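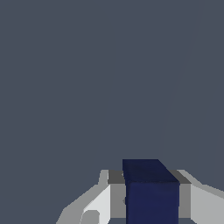

Rosalinda Talavera says she knew by teatime that the arm would never let go. It had run the same grasp 97 times in the simulator without a murmur, and then in December, on the real bench at Dilurville, the open command simply went missing and the fingers stayed shut for 18 minutes — long enough, she told me over a second pot of tea, for Thoa Kim to fetch the manual and find that the page on manual release covered the older model.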